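Foro Malladby Vivienda › Alquiler y compraventa › Fianzas, visitas y otras alegrías
Hilo abierto por rque_79 · agosto, 23:14

**Piden 2365 por entrar a vivir en Voltdale, ¿es normal?**

**rque_79**
Buenas. Llevo el verano entero mirando pisos y he encontrado uno en Voltdale, dos habitaciones, segundo sin ascensor, "a ocho minutos del centro" (ocho minutos si el centro sale a recibirte). La agencia es Dobson. Me piden 2365 euros de entrada, entre fianza, primer mes y una cosa que llaman "gestión de incorporación". He preguntado qué incorpora exactamente y me han dicho que a mí.

Además quieren 75 euros por reservar la visita, reembolsables "si hay acuerdo". ¿Alguien ha pasado por esto?

**mudanza_eterna**
Lo de los 75 ni se te ocurra. A mí me los pidieron por ver un bajo con vistas a un contador de la luz. No hubo acuerdo, no hubo reembolso, y el contador tampoco era gran cosa.

Lo de la entrada, pide el desglose por escrito. Si te lo mandan por audio, huye.

**BraydenChan**
Yo estoy de alquiler con Dobson y no es para tanto. Pagué 2000 justos al entrar y me devolvieron la fianza del piso anterior completa, menos una bombilla. El anuncio mentía en los metros, pero eso es casi una tradición local.

Pregunta si el piso va amueblado, que en Voltdale llaman amueblado a cualquier sitio con una silla. El mío era vacío de verdad y acabó lleno de trastos de bádminton.
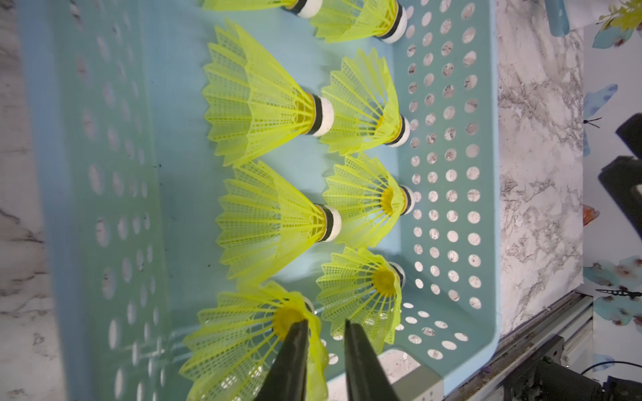 Volante amarillo en su cesta azul claro

**rque_79**
Pone "semiamueblado". En las fotos salen una cocina y medio sofá, así que al menos son coherentes.

**Ratree Chaimongkol**
Hola, yo alquilo un piso mío en Malladby sin agencia y me gustaría defender un poco al gremio de los malvados. La fianza existe por algo. Dicho esto, "gestión de incorporación" no lo había oído en mi vida y llevo oídas unas cuantas. Que te expliquen ese concepto aparte y no firmes hasta verlo en un papel.

Otro consejo: el día que te den las llaves, fotografía todas las superficies. Encimeras, mesas, rodapiés, el canto de las puertas. Lo que no esté en el inventario lo has roto tú, aunque sea anterior a tu nacimiento.
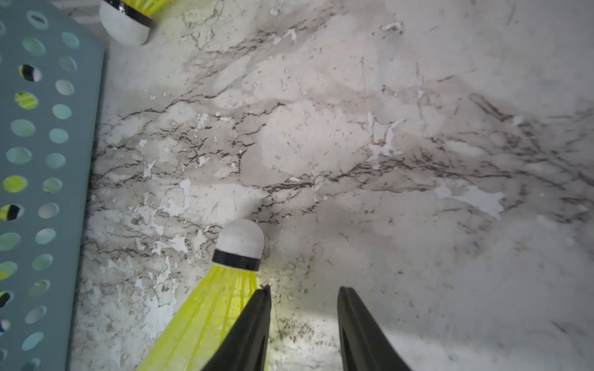
Acabado imitación mármol, con zonas blancas que parecen desconchadas

**mudanza_eterna**
Eso lo firmo. A mí me quisieron cobrar un rayón en el parqué de un piso que tenía baldosas.

**BraydenChan**
No estoy de acuerdo con lo de no firmar. En Voltdale los pisos duran una tarde. Mientras rque pide el desglose y se lo piensa, entra una pareja con dos nóminas y un perro que también cotiza. Yo pagaría, entraría y luego reclamaría.

**Ratree Chaimongkol**
"Pagar y luego reclamar" es el plan de jubilación de la mitad de las agencias. Reclamar lleva meses y paciencia. Pedir un papel lleva un correo.

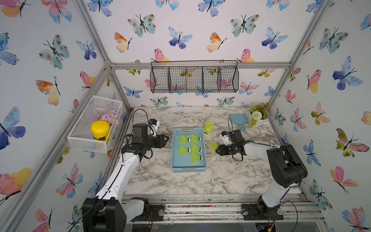
Y si pierde el piso por pedir un papel, tampoco me parece que se pierda gran cosa. Yo a un inquilino que me pregunta le contesto. El que me preocupa es el que no lee nada y en enero descubre que la caldera va aparte.

**caldera_aparte**
Presente. Va aparte.

**BraydenChan**
Se nota que tienes piso, Ratree. Desde este lado del mostrador la dignidad sale a mes de alquiler.

**mudanza_eterna**
Haya paz. rque, ¿has mirado con Bolent? Son lentos y contestan con emoticonos, pero el contrato que me pasaron a mí se entendía. Pega hay una: te visitan el piso cada trimestre "por cortesía". La mía trae carpeta.

**rque_79**
Bolent me contestó con un pulgar hacia arriba y sigo sin saber a qué.

Actualizo: he pedido el desglose a Dobson. Me lo han mandado, y la "gestión de incorporación" incluye la copia de llaves, el alta en el portal del inquilino y una "bienvenida personalizada". He preguntado si puedo renunciar a la bienvenida.

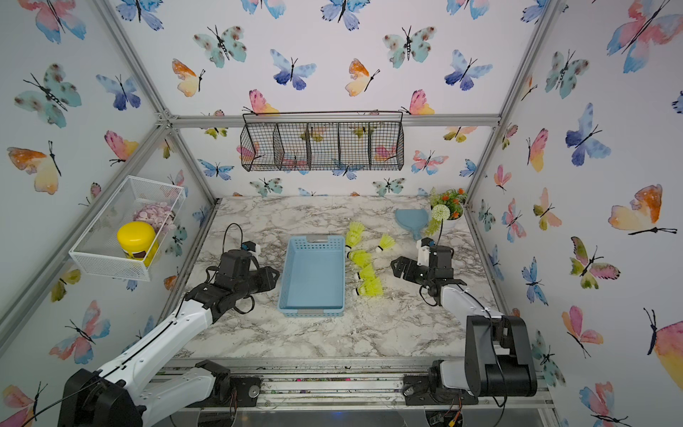
Me dicen que lo consultan con central. De los 75 de la visita han pasado a no hablar, y me han dado cita igualmente, a las 8 de la mañana, supongo que como castigo. Voy a ir con metro, linterna y cara de tener otras opciones.

**Ratree Chaimongkol**
Abre los grifos y mira dentro de los armarios. Y pregunta a algún vecino en la escalera, que suelen ser más sinceros que el anuncio.

**BraydenChan**
Y lleva la nómina impresa por si acaso. Sigo pensando que te lo quitan.

**caldera_aparte**
Pregunta por la caldera.

Categoría: Alquiler y compraventa | Etiquetas: fianza, agencias, Voltdale, gastos de entrada

Hilos recientes
- ¿Puede el casero quedarse con un juego de llaves?
- Trastero incluido, pero en otro edificio
- Comprar en Malladby con la reforma a medias
- Me suben la comunidad por un ascensor que no llega a mi planta
- Busco habitación exterior (de verdad exterior)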